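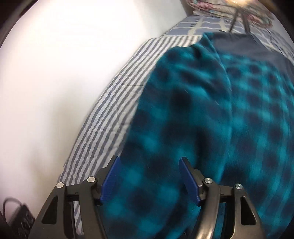

Fleece blanket on a bed.

Call for Participants: Home Use Study of Bedding Textiles and Overnight Thermal Comfort

Reference: Mokham Textile Laboratory, Study 14
Principal investigator: Sandrine Delorme
Status: Open for enrollment until 6/21/24

Summary

The Mokham Textile Laboratory is seeking adults living in or near Clalow to take part in a home study of blanket performance. Participants will sleep under supplied blankets on their own beds, keep a short morning log, and return the blankets for laboratory testing. The study compares polyester fleece, brushed cotton, and a wool blend over repeated cycles of use and home laundering. Results will be used to revise the laboratory's internal wear test, which at present relies on machine abrasion alone.

Background

Laboratory tests of pile fabrics measure abrasion, pilling, bursting strength, and thermal resistance under fixed conditions. A blanket in household use is folded, sat on, dragged across a mattress, and washed with other items at settings the laboratory does not control. In our earlier bench work, fleece samples with nearly identical abrasion grades differed in retained thickness once they had been washed with towels. Thickness has a direct effect on insulation, so a grade based on surface appearance may not predict how warm the blanket will remain. Brushed cotton behaved differently again, losing surface fiber early and then holding steady. We have no comparable data for the wool blend.

The present study collects use and laundering records from occupied homes and pairs them with bench measurements of the same blankets before and after the study period.

Who may take part

You may apply if you:
are 18 or older
sleep at the same address at least five nights a week
have a bed that is twin size or larger
have access to a washing machine and either a dryer or an indoor drying rack
can read and complete a written log in English

You may not apply if you:
have a known allergy or skin sensitivity to wool, polyester, or laundry detergent
use an electric blanket or heated mattress pad
work night shifts or rotating shifts
are employed by a manufacturer or retailer of bedding

Pets are permitted in the home and on the bed. Please report them on the application form, as animal hair is recorded as a separate variable. One participant per household. Two people sharing a bed may apply under one name, but only the named participant completes the log.

What participation involves

Each participant receives three blankets in sequence, one of each type. The order is assigned by the laboratory and cannot be changed on request. Each blanket is used for 14 nights, followed by a changeover day on which no log is kept.

During each period you will:
use the supplied blanket as the top layer, over your usual sheets
record bedroom temperature at bedtime and on waking, using the supplied thermometer
complete the morning log within one hour of getting up
wash the blanket twice, on the dates marked on your schedule
record the machine cycle, water temperature setting, drying method, and other items in the load

The morning log is one page. It asks for a comfort rating on a scale of 1 to 5, the number of times you remember waking, whether the blanket was removed during the night, and any noticeable static, shedding, or odor. Entries should not be filled in from memory on a later day. If a day is missed, mark it as missed and continue.

You may add a second blanket if you are cold. Write down when it was added and what it is made of. Do not use fabric softener or dryer sheets on the supplied blankets, and do not trim, mend, or iron them. A stain may be spot cleaned with plain water. If a blanket is damaged, stop using it and contact the study office for a replacement.

Home visits

There is one home visit, before the first period. A member of the study team will deliver the first blanket and thermometer, measure the mattress, note the position of the bed relative to windows and heating vents, and go through the log with you. The visit takes less than one hour. Later blankets are exchanged by courier in a prepaid Tristura carton. Used blankets should be returned unwashed after the final night of each period, folded once and sealed in the plastic liner provided.

Visits will be carried out by Evaristo Becerra or Shabani Urio. Both carry laboratory identification.

Bench testing

Returned blankets are conditioned and then tested for mass, thickness under light load, thermal resistance, and pilling grade. Pilling is graded by two trained observers working independently. Samples are then cut for abrasion testing, so blankets cannot be given back to participants. Anyone who completes all three periods may choose one new blanket of any of the three types.

Compensation

Participants who complete the study receive a single payment. The amount is stated in the consent form, which is sent with the application packet and should be read before you sign. Participants who withdraw receive a partial payment for each completed period. Detergent is supplied. Water and electricity costs for the scheduled washes are included in the payment and are not reimbursed separately.

Data and privacy

Logs are stored under a participant number. Names and addresses are held in a separate file at the study office and are deleted after final payment. Published tables will report group results only. You may withdraw at any time without giving a reason, and may ask for your logs to be removed up to the point at which group analysis begins.

How to apply

Request an application packet in writing or in person from:

Study Office, Room 18
Mokham Textile Laboratory
1000 Lindqvist Road
Clalow

Attention: Leobardo Tlapale, Study Coordinator

Include your name, mailing address, bed size, and the type of washing machine you use (top loading or front loading). Places are allocated by machine type as well as by date of receipt, so a later application may be accepted ahead of an earlier one. All applicants will be notified by mail. Questions about eligibility go to the coordinator. Questions about test methods may be addressed to Evaristo Xolalpa, Bench Testing, at the same address.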